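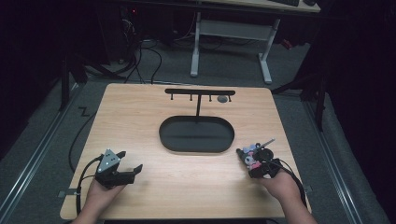

**Flatach key rack, black, 4 pegs**

The rack is a flat bar on a single post, sold for shelves and hall tables where drilling is not an option. I bought mine for a rented apartment with plaster walls. Price was $30 with shipping.

Assembly is one bolt through the base. The hex key in the box fit badly, and I used my own. The finish is even except for a thin spot at the weld.

Load is the weak point. My kitchen scale put a full set of keys with a fob at 232 grams. One set on an outer peg makes the bar lean slightly. Two sets on the same side and the post turns at the bolt. A lock washer from the hardware store fixed the turning but did nothing for the lean.

Peg spacing is 46 mm between centers. Single keys hang clear of each other. Lanyards overlap. The knobs are small, and wide split rings slip over them without catching.

Tobias Begay recommended the Cirkiseck version, which has a heavier base and costs more. I tried his for an evening. It leans less, but the pegs are shorter and rings fall off if the table is bumped.

Keeping the Flatach. Light keys only, heaviest set on an inner peg.

16 Dec 2022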